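Home – Tips – Workshop – Kitchen – Swaps – Ask Us

Building a hand-held gripper at home: the tips pile

June 6, 2019

Notes from the build so far, mine and Nerys Pumphrey's mostly, with bits from Hefin Kemeys who has the lathe. No particular order. If you're starting from nothing go read the parts page first, then come back.

Before you cut anything

Draw the finger full size on cardboard. Cut it out, pin it with a thumbtack, swing it. You'll find the spot where it hits the body in five minutes and save a whole evening of printing. Ours hit twice.

Pivots. Don't run a bolt straight through plastic and call it a hinge. Bush it. Short bit of brass tube, cut square, deburr both ends, drop of light oil. Nyloc nut, tighten till it binds, back off a quarter turn. Then leave it alone, everyone wants to tighten it more.

Drill the two finger holes clamped together as a pair. Same for the links. If one side is off by a hair the tips cross and you'll be chasing it forever.

Printing the body – slow down on the outside walls, four of them, and don't bother with fancy infill. Lay the fingers flat on the bed so the layers run along the length. Stood upright they snap right at the pivot, Nerys has a coffee can full of the pieces.

Pads

The part that matters most and the part people do last. Hard plastic on anything smooth and round = skating. Try whatever soft stuff you have. Bike tube is OK. Shelf liner is good for a day. Silicone from the Brolletti baking mat (old one, edges gone) worked best for me, cut with a sharp knife against a steel ruler, not scissors. Scissors leave a wavy edge and the wavy edge lifts.

Wipe both faces with alcohol before gluing. Let it dry all the way. Contact glue on both sides, wait till tacky, press, clamp overnight. I skipped the overnight once. Pad came off in the soup drawer.

Rough up the plastic first with 100 grit. Just a quick scuff, you're not sanding a door.

Testing on the kitchen table

Start with easy stuff – sponge, wooden spoon, film of flour in a bag. Then go thin. Chopsticks are the best cheap test going, they're narrow, they roll, and the plain ones and the slick ones behave totally diffrent. If your tips don't meet square a chopstick will tell you right away, it swivels instead of staying put.

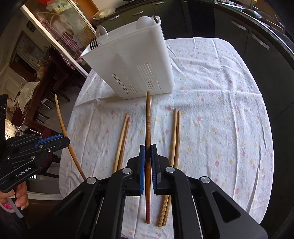
Put a cloth down. Bare table top and everything rolls off the back, plus you get marks where the fingertips drag. A cloth gives a little so you can come in low. But pull it flat first if you want a fair test, a fold under one end changes the angle.

Lift, hold, count to 8, set down. Write down which ones slip. Do it the same way each time or the notes are useless, mine from the first week are.

Two people, two grippers is a good way to practise hand-offs, but agree who lets go first. Lâm Mạc says "mine" out loud and then you release. Dumb but it works.

Cutlery after that. Forks are easier than you'd think, spoons worse, the bowl turns over on you. Flat table knives are miserable. Skip the sharp ones altogether please.

Handle and trigger

Sand the seam off the grip before you use it for an hour, not after. Hockey tape over the top. If your hand cramps the spring is too strong – go down a size before you redesign the whole trigger. I got a bag of assorted ones off Durnard's clearance shelf, 286 in the bag, used 4.

Trigger cord: braided fishing line, not the single strand kind, it stretches. Melt the end, double knot, dab of glue on the knot. Check it every couple weeks for fuzz. Fuzz means replace it now.

Cleaning up

Dish soap and a damp rag on the pads. No oil near them ever. Crumbs get in the pivots, old toothbrush gets em out. Hang it up when done, don't leave it lying on its fingers, the pads take a dent and it stays.

Seren Griffiths asked about a wrist strap. Yes. Put one on. Bootlace thru the back hole is plenty.

Next up is the shared bench in July, bring your own clamps, theres never enough. Heledd Gittins has the key.

Recent tips
Getting contact glue off a countertop
Sorting a jar of mixed springs
Drill press or hand drill for small brass
Freeing a stuck Vasance vise
Drawer liners that stay put

Contact the tips desk | Copyright Owen Shared Workshop | Back to top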